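Clostullow Laundry Words

A word list and short glossary of household washing terms, collected from spoken interviews and put into plain text files.

What is in it

The set holds nearly 1,000 entries. Each one gives a headword, a part of speech, a short meaning and, where we have it, a sentence as the speaker said it. Of these, 380 have a second spelling. A further 144 are marked "old", meaning the speaker knew the word from a parent or grandparent and does not use it now.

Files

words.csv – the main list, one entry per row
sentences.csv – spoken examples, linked by entry number
spellings.csv – other spellings, linked by entry number
notes.txt – remarks on single entries, in no fixed order

All files are UTF-8 with commas as separators. Empty fields are left empty. Please don't read them as "no".

How it was collected

Eluned Maddocks recorded the interviews in 11 households, mostly at the kitchen table. Danish Jadoon typed them up and checked the meanings with the speakers by telephone. Where two speakers gave different meanings for one word, both are kept as separate rows.

Known problems

Words for drying are much better covered than words for ironing. "Bruda" appears twice, once as a surname by mistake; this will be put right in the next version. Part of speech was added late and is patchy for entries beginning with S to W.

Topic headings

Each entry has one topic: soaking, wringing, drying, ironing, mending or machine. The machine topic takes in words for the door, the drum and the rubber seal.
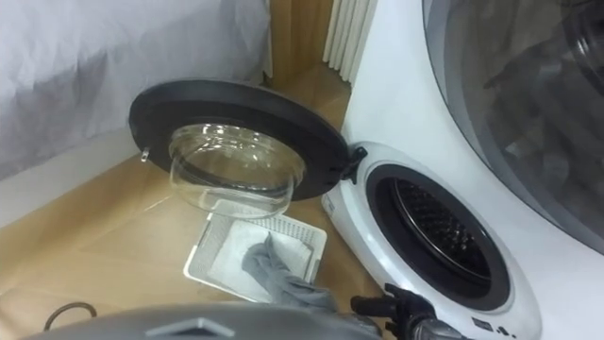
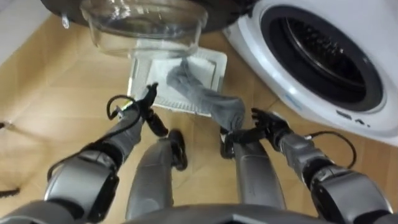 Front-loading washing machine, door open.

Licence and contact

Free to copy and change for any use, provided the list is named. Send corrections to Danish Jadoon with the entry number in the subject line. He goes through them on Fridays.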